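The Letter I Owed Yevhen

I hadn't written a real letter in 17 years, unless you count notes to the plumber. Then in July one turned up from my old roommate Yevhen Onyshchenko, four pages in blue ink, and I figured I had to answer the same way.

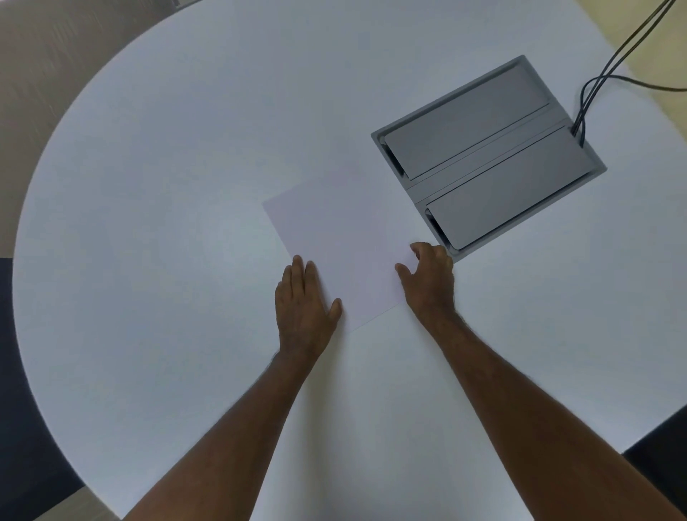
So I sat down after breakfast and got as far as "Dear Yevhen." After that, nothing! I can knock out a 3000-word story on zoning in Kelby before lunch, but telling a friend how I've been? I made coffee. I called my sister, who told me to start with the weather like Grandma did.

And you know what, Grandma was onto something. I wrote about the storm that took down our fence, which got me going on the neighbor's goats, and then on Dad's knee - and suddenly my hand was cramping and it was almost noon.

The post office in Cletgate still has the brass slots, by the way. I stood there feeling weirdly nervous and dropped it in. His answer came on a Tuesday, six pages this time, mostly about the goats.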